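Participants wanted: robot open day, Brudley site

Estby is looking for adults to take part in an open day at our Brudley site on 11 Oct 2019. We need 9 people for each session and there are 3 sessions during the day. No technical background is needed. If you have used a game controller before, fine. If you haven't, that is fine too.

What you would be doing

The day covers our kitchen simulator, Varnow. You start with a short demonstration by Merle Trevaskis, who runs the simulator group. After that you sit at a workstation and drive a simulated arm through a set of kitchen jobs: opening and closing doors, picking things up, putting them where the task sheet says. You see what the gripper sees, on a normal monitor. There is no headset.

Each person gets a practice run, then the scored tasks, then a short form to fill in. We want to know where the controls are confusing and which camera view people prefer. Your scores are stored under a number, without your name.

Visitors who only want to watch are welcome at the demonstration but do not need to apply. They can sign in at the front desk.

Who can apply

You should be 18 or over, able to sit at a screen for the length of a session, and comfortable reading task sheets in English. Glasses and contact lenses are no problem. People who took part in the May sessions can't take part again, as they already know the tasks. Estby staff and their families are also excluded — please don't ask us to bend this one.

Payment and practical details

Participants receive a $200 gift card at the end of the session. You must finish the form to get it. Parking is free behind the Lau building, and the entrance is on the same side. Sign in, take a badge, and someone will walk you up to Room 423. Coffee and sandwiches are provided. Tell us about allergies when you apply. 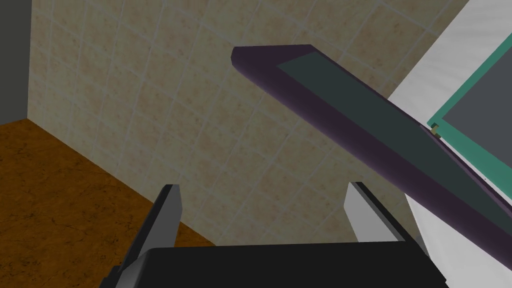 Varnow kitchen, gripper view: fingers open, purple-edged door panel ahead.

How to apply

Send an email to Wing-yan Mak, participant coordinator, through the contact form on the Estby site. Put "Brudley open day" in the subject line and include:

Your name and a daytime phone number
Morning, midday or afternoon session, in order of preference
Whether you are left- or right-handed
Any access needs (the room is reached by elevator)

Places are filled in the order applications arrive. We reply to everyone, including people we can't fit in, and we keep a waiting list for each session in case of cancellations. If you have a place and can't come, let Wing-yan know as early as you can so it can go to the next person on the list.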